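The Lanness Play Kitchen has a new home on the ground floor of the Madasgate Children's Library. This thread gives details for families, schools and play groups. (Posted 22 October 2018)

The market corner was planned by Adaeze Akpan of our Early Years team and painted by Divina Evangelista. The walls are pale aqua, with a white picket fence on both sides of the corner.

The surface is a gray marble pattern with white veins and some longer ones in tan and rust orange. It should be wiped with a damp cloth only. Please do not use sprays on the painted walls. 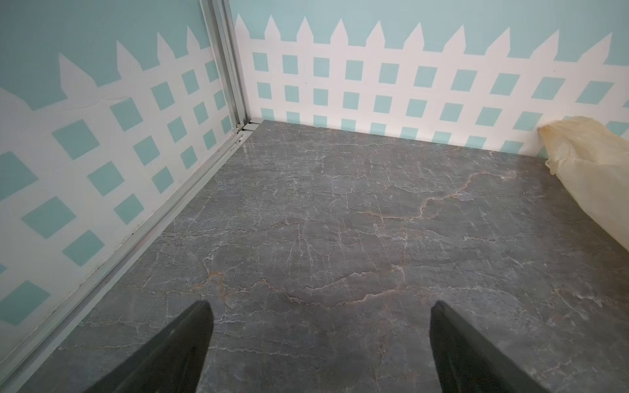
The picket fence corner and marble-patterned surface, Lanness Play Kitchen.

Toy fruit and vegetables may be borrowed in sets for use at home or in class. The loan period is 17 days. Groups may take up to 4 sets at a time – please ask at the desk if more are needed.

Each set goes out in a plastic bag, and the bowl travels separately. When returning a set, please check that the smaller pieces have not been left at the bottom of the bag.

Staff use the bowl for naming and sorting games. Children may be asked to find something yellow and will often choose the banana first. The lemon and the yellow pepper are equally good answers. 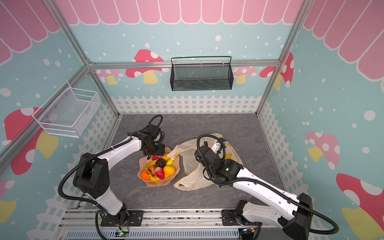

Peach-colored bowl with toy fruit, including strawberries, a lemon and an avocado, beside a plastic bag.

Plastic bags are kept by staff and are not left out during play sessions. Adults are asked to hand them in at the desk as soon as a set has been unpacked.

Missing pieces should be reported to Onyekachi Nnaji at the loans desk. There is no charge for a first loss. Replacement pieces are ordered in August each year.

Schools in the Flunden area may reserve the kitchen for a class visit. Requests should be sent to Jordan Ellwood and should state the age of the children and the number of adults attending.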